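# Gestov Chasing Hammer
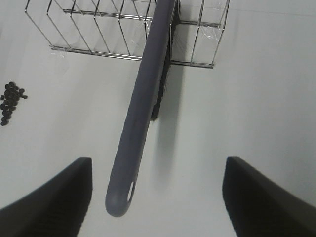

*Scrub brush with black bristles and a hanging hole in the handle.*

The Gestov is a mid-weight chasing hammer for driving punches and liners on copper, brass, silver and mild steel sheet. Nuso makes it in one pattern, with a wide flat face on one side of the head and a small ball on the other.

The head is forged tool steel, hardened on both faces and left softer through the eye. Faces come ground and polished. If you plan to use the ball directly on soft metal, go over it again with fine paper first — any scratch in the face will print on the work.

The handle is ash, thin through the neck with a swelled grip at the end. It's meant to be held loosely and to spring a little. People used to a forging hammer often find it too light for the first few hours of work. Handles are sold oiled, with no varnish.

## Details

- Head weight: 16 oz
- Head: tool steel, flat face and ball
- Handle: ash, oiled, replaceable
- Wedges: 2 steel, fitted

## Use and care

Use it on punches made for chasing. It isn't a forging hammer and shouldn't be used on hardened stakes or anvils. Wipe the head with light oil before putting it away. If the head loosens in dry weather, reset the wedges or fit a new handle; soaking the head in water is only a short fix.

The Colombo pitch bowl and the Colombo punch set are sold separately. The set has 40 punches and covers nearly all the lining and planishing shapes needed for relief work in sheet.

## Ordering

Hammers ship from the Citville shop. Spare handles are kept in stock and come with wedges. Left- and right-handed users take the same handle.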